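卧室衣物操作数据采集进入第二阶段，Rimard计划六月完成3000条示教

2024年4月27日　Zullcombe

Arkero机器人实验室日前更新了Rimard项目的进展说明。该项目以家用环境中的衣物操作为对象，采集机械臂示教数据，用于训练由图像和关节状态直接预测动作的策略模型。按照说明，第一阶段已经收录大约900条通过审核的示教，采集地点全部为住宅内的真实房间；第二阶段从本月开始，目标是在六月底之前把总量提高到3000条，并把任务从单件衣物的抓取与放置扩展到展开、翻面和简单折叠。

Rimard的采集工作在Zullcombe的住宅内进行。项目组没有搭建样板间，设备由采集员搬入住户正在使用的卧室，架设后当天开始录制。除工作区本身以外，房间里的家具和个人物品不做统一布置，柜面、窗台、挂衣处维持进场时的状态。进展说明把这一做法列为数据集的基本约束，写入了采集规范的首节。 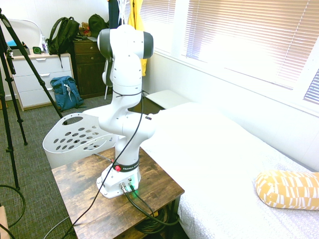 采集站的构成

每个采集站以一台七轴机械臂为核心。基座固定在一张小边桌上，边桌靠床放置，高度使手臂能够越过床沿，覆盖床垫近侧的大部分区域。规范没有规定边桌的型号，只要求桌面在手臂全速运动时不产生可察觉的摆动。采集员在正式录制前要跑一段固定的测试轨迹，轨迹包含两次急停；如果固定相机的画面在急停后出现位移，须重新调整支撑后再测。

视觉输入分为两类。固定相机由三脚架支撑，从工作区外侧拍摄手臂、床面和洗衣篮；腕部相机随末端一起运动，提供近距离画面。两类图像与关节角、关节力矩、夹爪开度写入同一条记录，时间戳由采集主机统一分配。项目组表示，早期版本曾允许各路相机使用自己的时钟，再在后处理阶段对齐，结果在夹爪闭合的前后几帧经常出现错位，第一阶段中途改为现在的方式，此前录制的部分全部作废重录。

末端为平行两指夹爪。衣物操作领域有不少团队采用吸附式或带柔性指尖的末端，Rimard选择两指夹爪，据说明是为了与实验室此前的刚体操作数据保持动作空间一致，使两部分数据可以混合训练。代价是抓取薄织物时对指尖高度较为敏感：位置稍高则夹空，稍低则压住床面，触发力矩保护。说明中承认，在第一阶段被剔除的记录里，力矩保护触发是最常见的原因。

线缆管理在规范中占了单独一页。臂身外侧的走线要留出足够的松弛量，保证腕部关节转到两端限位时线缆不受拉；落到地面以后的部分不得跨越采集员站位与急停按钮之间的通道。规范对地面线缆是否收束没有要求。

任务定义

第一阶段的任务有三种。第一种是“入篮”，从床面抓取一件衣物，移到洗衣篮上方松开。第二种是“出篮”，从篮内抓取一件衣物，放到床面指定区域。第三种是“移位”，把床面上的衣物从一侧移到另一侧，不要求保持形状。三种任务都只涉及单件衣物，篮内可以有其他衣物作为干扰。

任务的起始状态由采集员随机设定。做法是提起衣物的任意一点，从手臂工作范围内的某个高度松手，让其自然落下；落下后的形态不再整理。床面可以铺毛巾或床单，也可以直接使用住户原有的床品，铺设情况记入元数据。衣物按类别登记，目前共有13个类别，包括短袖上衣、长袖上衣、卫衣、长裤、短裤、袜子和毛巾等，每个类别至少覆盖三种不同的面料。

判定成功的标准写得比较窄。以“入篮”为例，衣物必须整体位于篮口以内，任何一部分搭在篮沿上都算未完成；采集员可以在同一条记录里继续操作，把搭出来的部分推进去或者重新抓取，这样的记录仍然有效，但会加上“含修正”的标签。中途更换目标衣物的记录无效。操作时间没有上限，只是系统会在长时间无动作时提示采集员结束录制。

关于失败样本，项目组的处理方式在两个阶段之间有过调整。最初所有失败记录一律删除，后来改为分类保留：夹空、滑落、误抓多层三类进入单独的目录，不参与模仿学习的主训练，但可以用于训练成功判别模型。力矩保护触发和人为中断仍然删除。

示教方式

示教由人通过遥操作完成。采集员手持控制器，控制器的位姿增量映射到末端位姿增量，扳机控制夹爪开合。映射比例有两档，粗调用于跨越床面和洗衣篮之间的距离，细调用于接近织物。切换档位时末端保持静止，切换动作本身也作为事件写入记录。

参与第一阶段的采集员共19名，全部在实验室接受过培训。培训内容包括设备架设、急停演练和一组固定考核任务，考核以连续完成为准，中间失败一次即从头开始。说明没有公布各采集员的产量差异，只提到单人贡献占比设有上限，超过上限的记录会移入备用池，以避免模型过度拟合某个人的操作习惯。

操作习惯的差异在衣物任务中相当明显。抓取一件堆在一起的上衣，有人倾向于从隆起的最高点垂直下落，有人倾向于从边缘斜向切入，还有人先用闭合的指尖拨动一下，使褶皱竖起后再夹。三种做法都能完成任务，但对应的动作序列差别很大。策略模型如果对多种做法取平均，末端往往会停在一个哪种做法都不会经过的位置。Rimard目前使用的基线模型以动作块为单位输出，并采用生成式的动作头来表示多峰分布，项目组称这一问题有所缓解，没有给出具体数值。

接近阶段的腕部画面

腕部相机的作用集中在接触前后的一小段时间。手臂下降到织物附近时，固定相机中的指尖多半已被手臂自身或布料遮挡，只有腕部相机还能提供层与层之间的关系：哪一层在上，边缘朝向哪里，缝线沿什么方向走。这些线索决定夹爪应当夹住一层还是多层。对“入篮”任务来说，夹住几层并不重要；对第二阶段的展开和折叠任务，误抓多层通常意味着整条记录失败。

同时，腕部画面也是质量问题最集中的一路。末端移动较快时，绒面或混色织物的细节会被拖成条纹，边缘变得模糊；衣物占满画面以后，图像里没有任何床面或家具可供参照，模型难以从单帧判断自身高度。项目组试过缩短曝光时间，在窗帘拉开的房间里效果尚可，在光线较暗的房间里则噪声明显增加。现行规范采用折中设置，并要求采集员在末端进入织物附近后切换到细调档。模糊帧不从记录中剔除，理由是部署时模型同样会遇到这类输入。

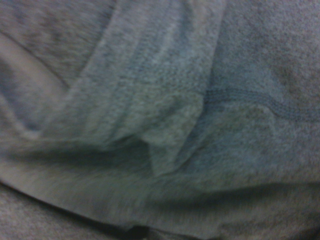
有读者在进展说明的评论区提出，保留模糊帧固然贴近部署条件，但衣物状态的标注不应再依赖这些帧，否则标注员只能靠猜；如果前后几帧里有更清楚的画面，应当允许把标签向后传播，并在字段中注明来源。该读者还建议公布每条记录的平均末端速度，方便使用者自行设定筛选阈值。

项目组在回复中表示，标签传播已经在内部工具里实现，第二阶段的数据会附带来源字段；末端速度可由关节角序列和运动学模型计算得到，不单独提供，但会在配套脚本里加入计算函数。

标注与审核

标注工作使用Carrillo平台完成。一条记录录制结束后，先由采集主机做自动检查，内容包括丢帧、时间戳倒退、关节数据缺段和夹爪信号异常。通过自动检查的记录上传到Carrillo，由标注员补充三类信息：任务的文字指令、阶段切分点，以及衣物的起止状态。

文字指令要求写成住户会说的话，不使用“执行抓取”“移动至目标位姿”之类的表述。同一条记录由两名标注员各写一句，互相看不到对方的内容。颜色和类别可以写，也可以不写；如果床面上只有一件衣物，允许使用“把这件衣服放进篮子”这样的指代。项目组统计后发现，标注员对颜色的称呼分歧较多，深灰、炭灰和黑色经常混用，目前的处理是保留原文，不做归一化。

阶段切分点分为接近、接触、提起、转移和释放五段。切分以固定相机画面为准，腕部画面作为辅助。接触点的认定最容易产生争议，因为指尖碰到隆起的褶皱和真正夹住布料之间有一段间隔，有时指尖会反复接触几次才闭合。规范最终把接触点定义为夹爪闭合指令发出前最后一次连续接触的开始时刻。对于先拨动后夹取的操作，拨动部分计入接近段，并附加“预整理”标签。

审核采取抽查与全查结合的方式。新采集员的前若干条记录逐条审核，之后转为抽查；抽查中发现问题的，该次进场的记录全部重新审核。两名标注员对衣物终止状态判断不一致的，交第三人裁定，裁定结果覆盖原标签，原标签仍保留在历史字段中。

场景变化的处理

住宅卧室的条件与实验室差别较大，光照是首要因素。白天经由窗户进入的光线会使画面局部过曝，墙面和窗帘失去细节，而床沿以下的区域仍然较暗。固定相机的自动曝光在录制期间关闭，采集员在每条记录开始前手动确认一次，确认的标准是衣物和夹爪所在区域不过曝，窗户部分不作要求。云层变化造成的亮度波动保留在数据中。

其次是相机位置。固定相机在每次进场后重新标定，同一次进场内如有碰动也须重新标定。第一阶段的规范要求各站点尽量采用相近的视角，训练出的基线模型在相机偏移后性能下降明显，因此第二阶段改为有意拉开差异：同一房间内至少更换一次三脚架位置，一次以房间为背景，从较远处看到手臂全身；另一次更靠近床面，使手臂、床品和洗衣篮同时入画。标定板只在更换位置后出现，正式录制时撤走。

再次是床面本身。床垫较软，夹爪下压时会下陷，同一高度在不同的床上对应的接触力并不相同。项目组起初打算用一块硬板垫在床单下面，试录后放弃，改为在元数据中登记床垫软硬的主观等级，分为软、中、硬三级，由采集员用手按压后填写。铺有毛巾的床面摩擦较大，衣物不易被拖动，适合抓取，但毛巾的线圈有时会与衣物一起被夹起。出现这种情况时，采集员需要松开重抓，记录标为“含修正”。

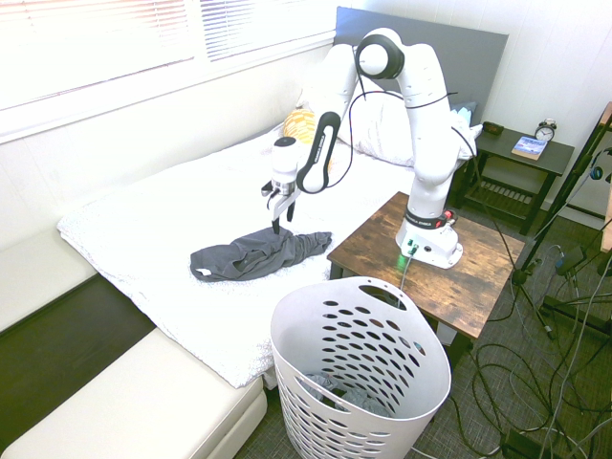
第二阶段在此基础上增加了三项任务。“展开”要求把堆叠的上衣拉开，使领口和下摆可辨，袖子不要求完全伸直；“翻面”要求把反穿面朝外的单层衣物整体翻转到另一侧，不涉及把内里翻出；“简单折叠”只做一次对折，从平铺状态开始，以两侧下摆大致重合为完成。三项任务都限定为单臂操作，项目组估计展开任务的单条时长会明显高于第一阶段的任务，审核通过率也会偏低。

为配合新任务，采集软件增加了分段录制功能。采集员可以在不停止记录的情况下插入标记，把一次较长的展开过程划成几个子目标，例如“找到下摆”“拉直左侧”“压平中部”。子目标的名称从固定列表中选择，列表由项目组维护，采集员不能自行添加，但可以选择“其他”并在录制后补写说明。标记不影响机械臂控制，也不改变图像和关节数据的写入频率。

基线模型的情况

说明附带了基线模型的简要测试结果，以文字描述为主。在参与过采集的房间里，模型对“入篮”任务的完成情况较为稳定，主要失败形式是释放时机过早，衣物一部分留在篮外。“出篮”任务表现较弱，夹爪进入篮口以后固定相机的有效信息减少，模型经常在篮壁附近停住。“移位”任务介于两者之间。

在未参与采集的房间里，三种任务均有下降，其中深色衣物放在浅色床品上的情形下降较小，颜色接近的组合下降较大。项目组认为，浅灰衣物与白色床品、深色衣物与深色床品的配对在第一阶段数据中占比不足，第二阶段会通过进场清单加以调整。清单只规定衣物与铺面的明暗组合，具体衣物仍由采集员在备用衣物与住户提供的衣物中选取。

项目组还做了去除腕部画面的对照训练。去除之后，模型的接近轨迹变化不大，夹空的次数增加，且多数发生在指尖距织物最后一小段下降过程中。反过来只保留腕部画面时，模型在转移段容易丢失洗衣篮的方向。两路输入目前以相同的分辨率进入编码器，后续是否为腕部画面单独配置编码器尚未确定。

住户与数据处理

进场之前，采集员会与住户一起检查画面范围，带有文字的证件、信件和照片由住户自行移走或遮盖。录制期间房间内只允许采集员在场，固定相机不录音。上传前的自动检查包含人脸检测，检出的片段转入人工复核，确认后整条删除，不做模糊处理。住户可以在进场后的一段时间内要求撤回全部记录，撤回请求由Arkero直接受理，Carrillo一侧的副本同步清除。

衣物方面，项目组提供一批备用衣物，住户也可以选择使用自己的衣物。使用住户衣物的记录在元数据中单独标明。备用衣物在每次离场后统一清洗，采集规范要求清洗后重新拍摄登记照，因为部分面料在多次清洗后表面起绒，外观与初次登记时有差别。

后续安排

第二阶段的数据计划分两批开放。第一批包含第一阶段的全部有效记录，字段按新规范重新导出；第二批在六月底采集结束并完成审核后发布，包括展开、翻面和简单折叠三项任务，以及按类别整理的失败记录。两批数据使用同一套读取接口，旧版字段名保留别名。

读取接口默认返回固定相机与腕部相机的同步图像、七个关节的角度与力矩、夹爪开度，以及当前阶段标签。需要原始时间戳的使用者可以打开附加选项。标定参数按进场编号存放，同一次进场内更换过相机位置的，以首条适用记录的编号区分。

Arkero表示，采集规范的修订版将与第一批数据一同公开，修订内容涉及接触点定义、相机更换要求和子目标列表。Zullcombe以外的采集站目前没有安排。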